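Handing the lunch run to a cart: how to set up your desk and your day

Updated August 1, 2018

Ralero sends a delivery cart around the Stiltasgate office now. It brings lunch tubs up from the kitchen and takes the empties back down. No more queue at the hatch, no more stack of tubs in the sink. It's been going since June and people still ask how it works, so writing it all down in one place. Quick version. Fix it later.

What the cart does and doesn't do

Drives the aisles. Stops at desk numbers. Opens a drawer. That's it.

It does not lift anything off your desk, does not wipe anything, does not know if your lid is on. All the hand stuff is still you. The floor has 100 numbered desks on the route and the cart finds them by the map, not by reading the plates, so if you've swapped seats with someone tell the front desk or your lunch goes to your old spot.

Before the cart comes

Step 1. Book it. Umlow is the app, same login as your email. Pick a slot, type your desk number with all the digits. 007 is not 7. The app will take 7 and then nothing shows up.

Step 2. Clear the middle of the desk. Laptop back or to the side. You need room for a tub and a towel, nothing fancy.

Step 3. Cable flap. If you've got cables coming out of it fine, leave it open, but keep food and drips well away. Soup and power do not mix. We've lost one charger already.

When it gets there

Step 4. Wait for the chime, then the drawer. Don't pull. It opens by itself in a second or two and if you tug it the cart thinks it hit something and stops dead in the aisle. Then somebody has to go reset it — usually whoever is nearest, so be nice.

Step 5. Lift the tub out with two hands, one on each short end, fingers under the rim and thumbs up top on the lid. Carry it level. Set it down flat before you let go of either side. One-handed grabs by the lid are how tubs end up on carpet.
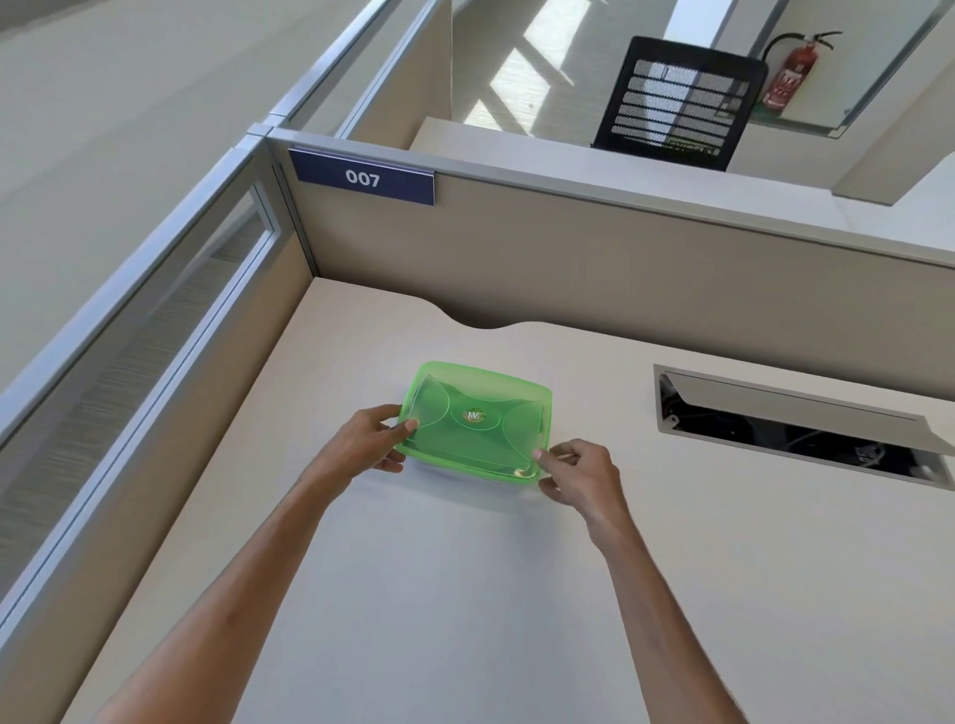 Step 6. Tap Done on the app. Drawer shuts, cart moves on. If you forget, it waits and everyone after you gets lunch late. This is the number one complaint so please just tap it.

Sending the empty back

Step 7. Scrape it out in the kitchenette bin first. The cart has no bin.

Step 8. Lid off. Always send lid and base as two seperate pieces. They go through the washer on different racks, and a closed tub gets pulled out by hand and opened downstairs. That job was supposed to go away with the cart. It mostly has, let's keep it that way.

Step 9. Wipe down your desk and fold the towel. Every desk got a green microfiber one. Lay it flat, bring the sides in, make a square, press the edges down. A bunched up towel catches in the drawer runner, a flat square one doesn't. Tuck in the corners too if they stick up.
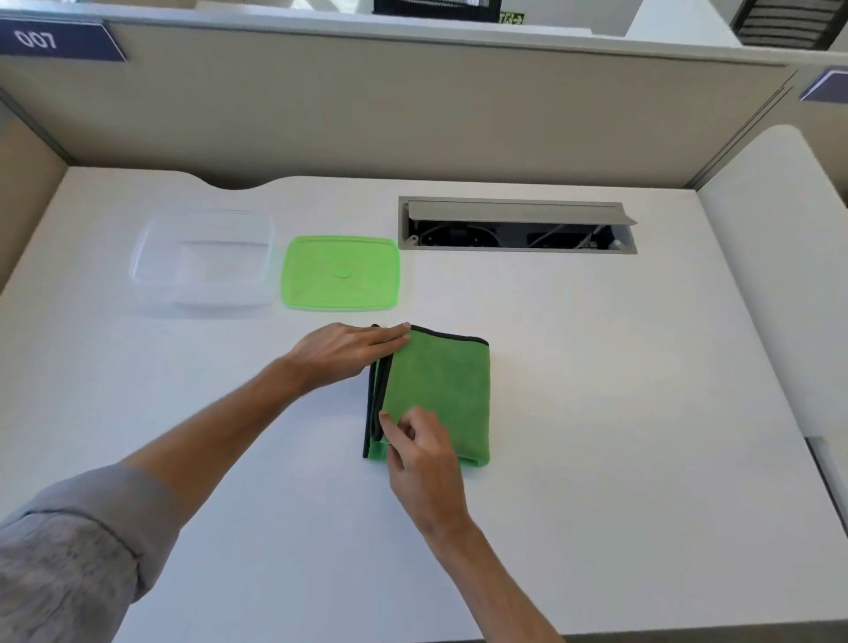 Takes less than a minute once you've done it a few times. Towel goes in the drawer first, then the base, then the lid on top. Fresh towel comes back with the next lunch.

If something goes wrong

Code 530 means the drawer is blocked. Take everything out, let it close, start again.

Code 585 means the cart lost its place. Leave it alone, it backs up and finds itself.

Anything else, call extension 854 and read out what's on the screen. Don't push the cart. It's heavier than it looks and the wheels lock.

What changes for kitchen and front desk

Got asked this a lot so. The kitchen people used to do the noon round on foot with a trolley, both ways. They now load and unload at the bottom and that's where the hours went, plus prep. No one's shifts got cut. Two of them said they miss the chat upstairs, fair enough, and a couple of teams have started walking down on purpose at the end of lunch.

Front desk picked up the map changes, which no one planned for. Seat moves used to be a sticky note, now it's a form. Please send moves the day before, not at noon.

Nägeli does the servicing on the cart and it's off the floor while they're in. On those days the old trolley comes out and you fetch your own from the hatch. App will show the slots grayed out.

Still to sort: allergy labels, and where the cart parks when there's a fire drill. Will add here when I know.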